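The planner says it has finished

Robot firms like to talk about models. The harder job may be the dull software that decides when a task is done.

Share 29 | Comments 6

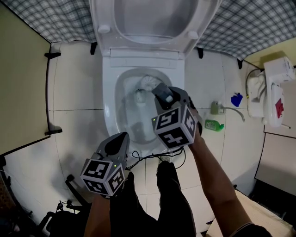
Hand-held grippers at a toilet bowl, with a brush head inside.

Carus is a planning package for household robots, and its makers want us to believe that cleaning a toilet is mostly a matter of breaking the work into steps. Fetch the brush, scrub, put it back. I spent a Thursday with the logs and came away less sure.

The system learns from recordings of people doing chores with grippers in their hands. The marker cubes under the grippers give the tracking software, Indus, something to fix on. That gives you the path of each hand in space. It doesn't tell you how hard the bristles were pressed, and pressure is a large part of scrubbing.

Of 1124 recordings in the June set, Indus kept 1091. The rest were dropped when a cube was lost for too long. That sounds a healthy rate until you ask which ones went. Hands reach down and wrists turn, and I'd expect a marker to vanish most often in the awkward moments a robot most needs to learn from. The release notes give a total and leave it there.

Then comes the planner. Carus marks a step complete when the motion resembles the end of the same step in its training data. A brush that has circled a bowl and come up again counts as a clean. The porcelain has no vote. Pisano, a rival tool, adds a camera check before moving on, and its logs are full of hesitation: up to six retries on a single step. Buyers complain that it's slow. I found it the more believable of the two.

Lý, the test suite both projects use, scores them on steps finished per hour. Carus wins easily, as it would. I'd like to see a score that starts with a dirty bowl and ends with someone looking into it.

The teams say better sensing is coming. It may be. For now the demo to ask for is the one where the brush gets dropped halfway through, and the thing to watch is what the planner writes in its log.

Share this article | 6 comments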